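Setup and maintenance notes for the Durer cell: one arm, one two-finger gripper, one toy microwave, small plastic kitchen items. Maintainer: Fitzgerald Escobedo. Last revised 2 April 2024.

Read this before powering the cell or recording into the `bolis` dataset. Installation of the arm controller is covered in the Sindau handbook and isn't repeated.

Wrist view with the spoon, then two views of the microwave station: 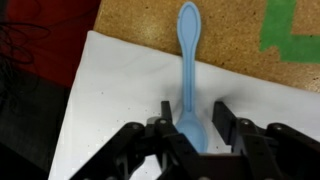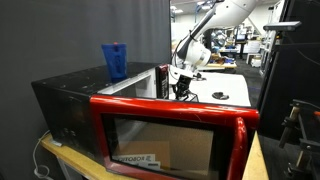
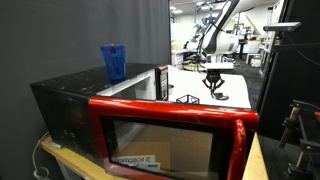

## Scope

The notes cover mechanical checks, camera checks, prop placement, and the repairs we do in the lab. They don't cover controller firmware, network setup, or training code. If a fault isn't listed under Faults, stop and write it in the cell log before changing anything.

## Startup

1. Release the emergency stop and power the controller. Wait for the ready state before touching the pendant.
2. Jog the arm to `home`. Watch the cable along the last two joints during the move. It must have slack at every point.
3. Run `cell_check --gripper`. The gripper closes fully, opens fully, and reports both end positions.
4. Start both camera streams and leave them running for 20 minutes. Exposure on the wrist camera drifts until the housing settles.
5. Run `cell_check --cameras`. It compares a still from each camera with the stored reference and prints the offset.
6. Place the props and record one dummy episode. Delete it afterward.

Steps 2 and 3 are repeated after any protective stop.

## Gripper

The fingers are driven through linkages on both sides. Most lost recording time in February came from play in these linkages, so they get more attention than anything else in the cell.

Before each session:

- Push each finger sideways by hand with the power off. Any click means a loose pivot.
- Look along the fingers from the tip. They should be parallel when closed.
- Wipe the finger faces with a dry cloth. Don't use alcohol on them.

Every 55 operating hours:

- Remove the pivot screws one at a time, clean the threads, apply low-strength threadlocker, and refit.
- Check the finger plates for cracks near the lower holes.
- Reset the hour counter with `cell_check --reset-hours gripper`.

Never remove two pivot screws on the same side together. The linkage springs out of position and the zero is lost.

### Re-zeroing

Required after a finger swap, a pivot repair, or a collision.

1. Open the gripper to its hard stop with `grip --raw open`.
2. Close it at the lowest speed until the motor current rises.
3. Save with `grip --set-zero`.
4. Close on the flat gauge and compare the reported width. If the error is over 2 mm, repeat from step 1. If it fails again, the linkage is assembled wrong.

## Cameras

| Name | Mount | Purpose | Recheck |
|---|---|---|---|
| `wrist` | gripper bracket | close view of the grasp | every session |
| `station` | fixed stand | whole work area | weekly, or after a bump |

Calibration files live in `calib/`. Old files are kept with their session number and never overwritten. An offset over 8 pixels on `station` means the clamp has moved. Loosen it, restore the pose against the reference overlay, tighten, and recalibrate. Don't correct the offset in software.

The wrist camera is recalibrated after every finger swap, even if the bracket wasn't touched.

## Props and surfaces

- The microwave goes on the wooden tabletop. Its position is checked against the overlay before each block of episodes.
- Open and close the door by hand before recording. A stiff hinge changes the pull force enough to trip the stop.
- Spoon episodes use the cloth and the cork board. Shake the cloth out between blocks. Folds are left as they fall.
- Don't clean scuffs off the microwave or repaint it. Appearance has to stay comparable across sessions.
- Replacement props get a new prop ID, including replacements of the same color and shape.

## Faults

| Symptom | Usual cause | Action |
|---|---|---|
| Gripper reports closed with a visible gap | zero lost | re-zero |
| Fingers meet at an angle | loose pivot on one side | refit screw, re-zero |
| Spoon handle rotates in the grasp | dirty or worn finger face | clean, then swap fingers |
| Protective stop while pulling the door | stiff hinge or approach too low | check hinge, re-teach approach |
| Wrist stream drops during rotation | connector strain | reroute cable, see below |
| Offset warning on `station` | clamp slipped | restore pose, recalibrate |

### Cable rerouting

Power off. Free the cable from the tool end back to the elbow. Move the wrist joint by brake release to each limit and note where the cable pulls. Refit the ties with the joint at the limit that needs more length. Tighten by hand only, with no tie tool. Check the run again at `home` and at the door approach pose.

## Log and metadata

Each session writes `session.yaml` with these fields:

```yaml
cell: durer
gripper_hours:
zero_saved:
calib_wrist:
calib_station:
prop_ids: []
operator:
faults: []
```

`faults` is left as an empty list if there were none. Don't delete the field; the Ugwu import script rejects sessions without it. Episodes recorded between a collision and the next re-zero are moved to `quarantine/` and excluded from `bolis`.

## Open items

- Finger faces wear faster on the right side. Cause not found.
- `cell_check --cameras` passes if a stream is frozen on a good image. Compare timestamps manually until this is fixed.
- Spare pivot screws are on order. The current spares are a slightly different length and need a washer.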